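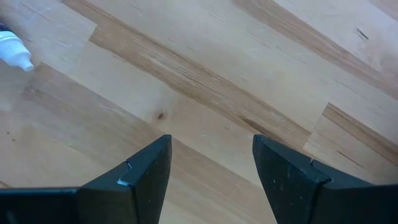

Monday, 6th May — open day at Grateck

Took the early bus out to Grateck with Maya. We were told to come at 10 and the doors were already open. They gave us paper badges and a map of the building. My badge number was 199, and Maya lost hers before lunch.

The first stop was a long talk by Edgars Rozīte about how the company started. I didn't write much down. He said the arm they build now is called the Alto and that the older one, the Bosum, is only kept for parts.

After that we went to the bench where the Alto was working. Helju Ramanauskas was running it. The bench has a striped wood top like a butcher block, with a knot and a few small cracks in it, and I wondered if the grain bothers the camera. Helju said the dark strips used to give them trouble and they had thought of painting the whole thing gray. The fingers are plain black and thicker than I expected. A white plastic tube lay on the wood well away from them, and the job was to pick it up and stand it in a rack.

I watched five tries. Three went fine. On one the tube rolled and the arm closed on nothing, went back up and started over. On the other it got the tube but held it too near the end, and Helju stopped it by hand. She wrote both down in a notebook. I asked how many tries they had done this spring and she looked it up — 1037, not counting today.

A man behind us wanted to know if it could fold shirts. She said no.

Lunch was soup and rye bread in the canteen. Sat with Garba Lawal, who used to work at Liepiņa with my brother. He is 66 now and thinking of quitting in October. He wants to fix up the boat first.

Skipped the afternoon talk. Maya wanted to see the machine shop but the line was too long, so we caught the bus back. My feet hurt. Need to call Tõnu tomorrow about the spare key and pick up stamps.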